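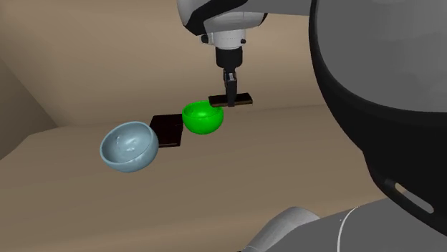

Work on the sound and print residency at Haugland continued through the second reporting period. Five of the seven planned audio pieces are complete, and Tuva Haugen has begun the small works on paper that will hang beside them. Her palette remains narrow — a muted grey-blue and a bright green, as on the two bowls, set against brown and black. Roald Lindholm has edited 51 field recordings made at Besetberg in March.

Spending on studio rent and paper is within the approved budget. The listening room needs a second pair of speakers, and a request to move funds from the travel line is attached.
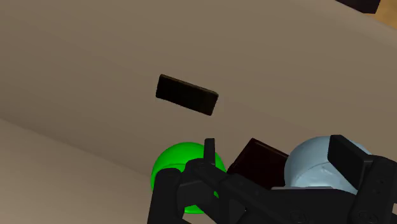

## Next period

- Complete the remaining two audio pieces.
- Agree on the hanging plan with Wenche Vik.
- Print the exhibition booklet, with an essay by Embla Nordin.

Submitted Friday, October 11, 2024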